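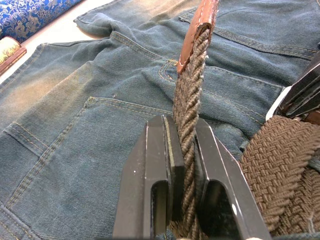

The belt, the jeans, and the Vurkow fingers on the braid.

The jeans had been mine, and before that they had belonged to my brother, so by the time they came to the bench at Tandden they had already been through two people's worth of knees. I mention it only because I was fonder of them than a person ought to be of test material, and I think it made me a little unfair to the Skinner.

We had two grippers to choose between that September. The Skinner was the one the office wanted, a handsome thing with soft round pads, and the Vurkow was the one that had come in a box padded with somebody's old newspapers — two black fingers with slots through them and a thin pale strip down the inside where the gripping was done. My supervisor set them both on my desk, told me the laundry people in Plornden would take whichever one we believed in, and went off on her vacation with a clear conscience.

So I spent the month picking things up. Socks first, then dish towels, then pillowcases, and after those the awkward things that people send to a laundry without meaning to. I kept a tally in a green notebook, and by the end of it I had written down 3,692 grasps, which sounds like a great many until you have lived through them, when it sounds like exactly as many as it was. The Skinner was better with towels. I'll give it that freely. It held a towel the way my grandmother held a baby, and I used to stop and watch it with my coffee going cold beside me.

The belt was my own idea. My mother had called the night before to ask whether I was eating, and in the course of that long conversation she told me how she once washed my father's good belt in the pocket of his Sunday pants, and how he wore it for years afterward out of loyalty, though the leather had gone stiff as a cracker. I thought about that all the way in on the bus. Then I laid the jeans out on the white tabletop, coiled a braided belt on top of them, buckle and all, and asked the Skinner to take hold of the narrow strand below the leather tip.

It tried 100 times. I don't think I have ever felt so sorry for a machine. It closed on the braid and came up with denim, or it closed on the denim and came up with nothing, and on nine of those tries it got the strand and let it slide away again like a person who has been handed something at a party and doesn't know where to put it.

After lunch I bolted on the Vurkow. I turned the wrist camera on and sat watching the little screen, and down went those two pointed black fingers, one on each side of the strand, and they closed. The tip stood up above them. I could see the braid through the slots, and all that gold stitching behind it, and I found I had been holding my breath like a child at a magic show.

I wrote to Plornden that evening. Then I took the bus home, and called my mother, and told her yes, I was eating.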